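Print this page | E-mail this page

Legal mail (Villisar)

Legal mail, called privileged correspondence in the prison rules, is the class of letters that people held in the prisons of Villisar may send and receive without having them read by staff. It covers letters to and from courts, lawyers, legal aid offices and the prison inspector. All other letters are general mail and may be opened, read and copied.

The rules apply at the three state prisons, Enach, Gedum and Tokgöz, and to people awaiting trial as well as those serving sentences. County jails have their own mail rules.
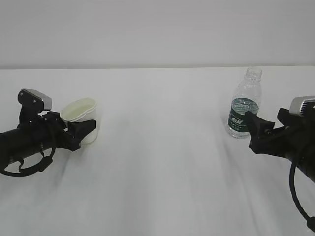
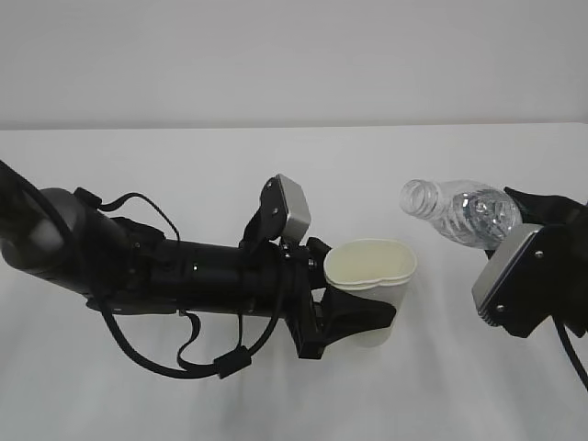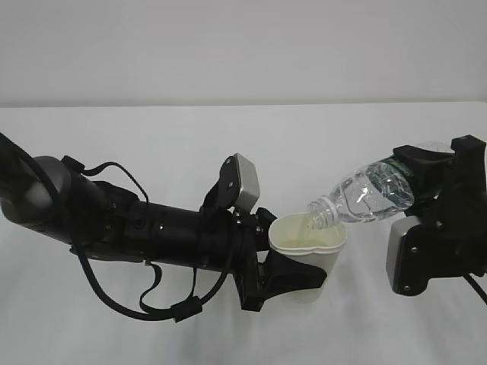 Cups, with a clear plastic water bottle in all three pictures.

Background

Before the current rules, each prison handled letters to lawyers in its own way. At Gedum all incoming mail was opened in a sorting room and the prisoner got it a day or two later. Enach let lawyers' letters through sealed if the law office had registered a stamp with the warden. Tokgöz, the newest of the three, had no written policy and left the matter to the shift supervisor.

The differences came to court in a case brought by a group of prisoners at Gedum, who said that letters about their pending appeals had been read by staff named in those same appeals. The state argued that opening the mail was needed to keep out drugs and that nothing in the letters had been used against anyone. The court held that a prisoner who expects a letter to be read will leave things out of it, and that this alone interfered with the right to a lawyer. It ordered the prison department to write one set of rules for all three prisons.

What counts as legal mail

A letter is treated as legal mail if it is marked as such on the front of the envelope and the other party is a court, a licensed lawyer, a legal aid office, the prison inspector or a member of the state legislature. Letters to newspapers, churches and advocacy groups are general mail, even when they discuss a court case. A group with a lawyer on staff can receive legal mail only if that lawyer's name is on the envelope.

An envelope with no marking goes through as general mail. Staff are not required to guess from the return address. This is the most common reason that legal letters are opened by mistake.

Incoming letters

Incoming legal mail is logged by the mail room with the sender's name and the time of arrival, and is delivered sealed. It is opened by an officer in front of the prisoner, who signs the log. The officer may shake out the pages and look for objects but may not read them. Staples and paper clips are removed. Tape, stickers and padded envelopes are not allowed, and a letter that arrives in a padded envelope is moved to a plain one while the prisoner watches.

Packages of more than 50 pages are held at the mail room window for pickup and are not carried to the housing unit. Discs and memory cards sent by a lawyer are kept by the prison library, where they can be viewed by appointment.

Outgoing letters

Outgoing legal mail may be sealed by the prisoner. Staff check the address against the state list of lawyers and can hold a letter until the next mail day if the name is not found. After that it must be sent or the prisoner must be told in writing why it was not.

Prisoners with no money in their accounts get postage for 4 legal letters a month. Further letters can be sent on credit, and the cost is taken from later deposits. Paper, pens and envelopes are sold at the commissary, and the library gives out 20 sheets at a time to those who have a court deadline.

The date a filing is handed to the mail room counts as the date of filing in the state courts. The log entry is accepted as proof. Before this rule, several appeals from Enach were thrown out as late after the truck to the post office did not run during a July flood.

Complaints and remedies

A prisoner who says that legal mail was opened, lost or delayed files a grievance with the warden. If the answer is no, or if there is no answer, the complaint can go to the prison inspector and then to court. Courts have mostly refused to award money for a single opened letter unless the prisoner can show that a case was harmed. They have been more willing to act on repeated openings, and a judge can order a fine of up to 3000 for each prison found to have ignored an earlier order.

Lawyers who practice in Villisar have criticized the signature log, which shows the prison who is writing to whom and how often. The department has said the log protects both sides and has declined to change it.

Scanning of general mail

General mail at Tokgöz is now scanned by a contractor and shown to prisoners on tablets, and the paper is destroyed. Legal mail is exempt. Unmarked letters from lawyers have been scanned along with the rest, and the department keeps no copy that can be pulled from the system on request. Enach and Gedum still deliver general mail on paper.

See also: Prison inspector (Villisar); Grievance procedure; Prison law library

Print this page | E-mail this page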